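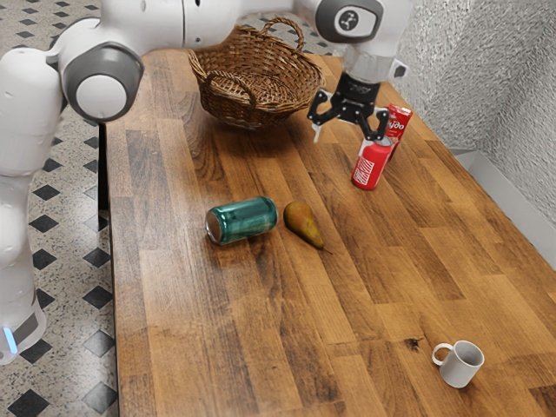 The Clistville Willow Program completed its second period of work under the Hisirard Rural Crafts grant on schedule and within the approved budget. The grant supports the planting of basket willow on the former hay ground at Nuchit and the teaching of basketmaking to adults in the surrounding townships. Both parts are now under way. The wicker basket, as shown, remains the form most students ask to learn, and the course has been reorganized so that it is taught before trays and other flat work. This report covers planting, teaching, spending and the matters on which we request the Fund's guidance.

Planting

A total of 550 cuttings were set at Nuchit in February, in the lower field and along the north ditch. The original plan placed all of them in the lower field. Standing water at the east end made this unwise, and the remaining stock was moved to the ditch bank, where drainage is better. The change was reported to the Fund at the time and did not require additional money.

Ground cover was supplied by Pruretex under the purchase order approved in the first period. The first delivery was the wrong width and was exchanged at the supplier's expense. Laying was finished before the weeds came up – a clear improvement on the trial bed, where hand weeding took up most of the first summer.

Deer remain the main threat to the young plants. Temporary fencing is in place on the road side. The woodland side is not yet fenced, and some browsing has been noted there. No willow from the new planting will be cut for teaching this year. The rods will be cut back in winter to strengthen the roots, and a usable harvest is expected the year after.

Teaching

Enrollment for the period reached 209, counting both the introductory day and the longer evening course. Demand for the evening course was higher than planned, and a waiting list was opened. The introductory day did less well in the outlying townships, where travel is difficult in winter and the notices went out late. Printed notices for the fall will be mailed earlier.

Until the Nuchit willow can be harvested, all teaching material must be bought. Dried rods need several days of soaking, and the tank at the Clistville hall is too short for the longest grades. Instructors have been soaking these at home, an arrangement that cannot continue. A longer tank is included in the request below.

Students' written comments were favorable on the instruction and less so on the seating. The hall's folding chairs are too high for work done on a lap board, and low stools have been borrowed from the grange for the evening course.

Spending

Spending on plants and ground cover is complete. The teaching line is slightly under budget, as one evening session was canceled for snow and has been moved to the fall. Purchased willow cost more than estimated – the price rose between the quotation and the order – and the difference was met from the contingency line.

Requests to the Fund

We ask the Fund to approve the following:

Transfer of the unspent teaching balance to the purchase of a longer soaking tank.
Fencing of the woodland side at Nuchit, to be paid from contingency.
An extension of 3 months to the reporting date for the final period, so that the winter cutting can be included.

A full statement of accounts was sent to the Fund's office under separate cover.

Submitted 25/05/2024

Filed under: Grant Reports | Rural Crafts | Clistville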